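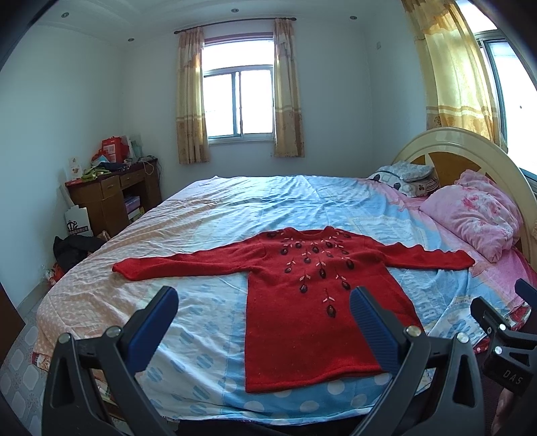
Knitwear and Wool Care > Storage

Thread: Folding vs hanging sweaters over the summer

roxana_onu
Posted 7/2/24
I have a closet with one rod and two shelves, and the shelves are full. My sweaters have been on hangers and three of them now have points at the shoulders. Two are lambswool, one is an acrylic blend. Can I get the points out, and should I stop hanging everything?

mvasiliu
Steam the shoulders from the inside, press with your hand, leave flat overnight. It works on wool. Acrylic is hit or miss, and too much heat will make it limp for good. And yes, stop hanging them.

Kianoush N.
I disagree with "stop hanging them." Fold the sweater in half lengthwise, lay it on a hanger with the hook at the armpit, then drop the body over one side of the bar and the sleeves over the other. No points. I have done it this way for six years with light sweaters.

mvasiliu
Light ones, fine. Try it with a chunky cardigan and you get a crease across the middle and a longer cardigan.

Kianoush N.
I said light sweaters.

aurelia.c
I fold everything. Face down, sleeves across the back, then thirds from the hem up. The ones with embroidery or beading go on top of the stack so nothing presses on the stitching. Wash before you put them away — moths go for sweat and food stains first.
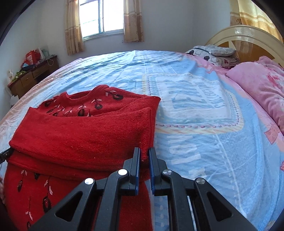 Does acrylic need moth protection too?
Moths can't live on acrylic itself, but they will chew through a dirty spot on it, and a wool blend is at risk like any other wool.

roxana_onu
Thanks. I bought a Panby under-bed box in June, the zip kind. Is sealed plastic OK for wool?

nahom_a
I use Panby boxes and they're fine if the sweaters are fully dry going in. Mine stay shut until the weather turns. I would skip the vacuum bags. I had the Brirkico ones and a thick pullover came out flat and stayed that way through two washes.

mvasiliu
Cotton bags are better than plastic. Wool should breathe.

aurelia.c
Cotton is nicer but a moth larva will get through a loose closure. If you've had moths before, I'd take the plastic.

roxana_onu
No moths so far. I'll steam the lambswool ones tonight, try Kianoush's fold for the thin one and box the rest.

Kianoush N.
Use a thick hanger for it. The wire ones leave a line.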